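Home / Toy Box / Checking Old Toys Before the Kids Get Them

My attic toy checklist, with comments

I dug two boxes of 1980s toys out of my mother's attic in April (wind-ups, squeakers, a whole family of Clomer bears!) and my niece wanted all of them, right now. So I made myself a list.

1. Battery doors. Open every one. My Birlow robot had white crust on both springs.
Result: robot back on the shelf until I clean him up.

2. Eyes and noses. Tug hard. One bear lost an eye on the first pull, poor guy.
Result: one fail, the rest are fine.

3. Fillings. Squeeze the seams over a table and see if any beads come out.
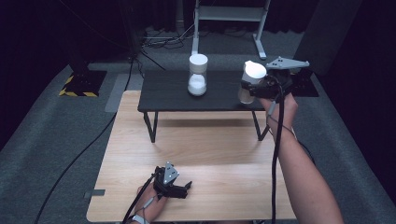
White containers with rounded lids, one lifted.

4. Paint. If it flakes under my thumbnail, it's for display only. I'm strict on this one, even with the little Drastari cars I loved so much.
Result: the red ones flake, the blue ones don't.

5. Pull strings. I measure them, and anything over 30 centimeters gets snipped (yes, I felt terrible). 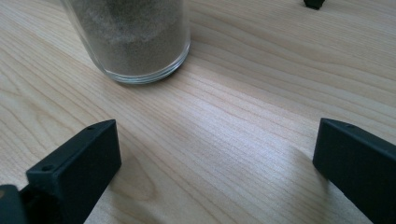

Precious Joubert: I'd skip the snipping and tie the string up short inside the toy. You can undo it later if you ever want to sell.

Good idea, and I wish I'd had it before I got the scissors out! The phone on wheels is getting that treatment instead.

6. Smell. Musty plush goes in a pillowcase and through the wash, then out on the line all day.
Result: the bears came out great, the rabbit is still a bit funky.
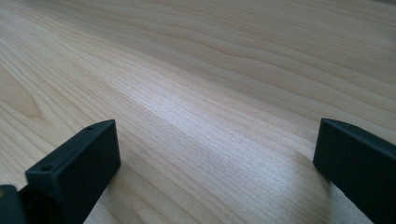 7. Wheels and axles
Pull each wheel straight out. If the axle slides, sharp metal isn't far behind.
Result: still working through the second box.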